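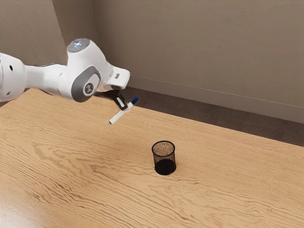

Does a high score in simulation tell you how a robot will do on a real table? Only a little, and less than the Cislow results suggest.

Kristof Wouters and Rasa Dambrauskienė trained their pen-in-cup policy on 3,000 rendered demonstrations, then tested it in the same renderer over 300 trials. The write-up calls the method Jirna. In short, it generates each demonstration from a scripted planner, varies the start pose of the marker, and throws out the runs that fail. That last step bothers me. If you drop every failure, the policy never sees what a bad grasp looks like, and I would expect it to have no idea what to do with one.
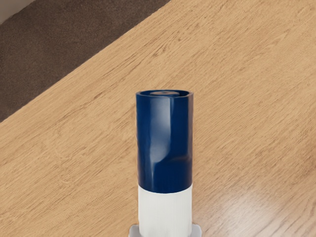

The start poses are my other complaint. They come from 12 templates with a bit of noise added, and the test poses come from the same 12. Call that generalization if you like – I'd call it a decent memory. Kazimiera Sikora asked for a split with templates held out and was told it's planned for August.

Real hardware gets one paragraph near the back. It covers 3 trials, with no word on lighting, friction or who reset the marker between tries. Maybe the transfer is fine. The planner code is tidy and I'd use it myself, but I'm keeping the headline number out of our comparison table until the held-out split shows up.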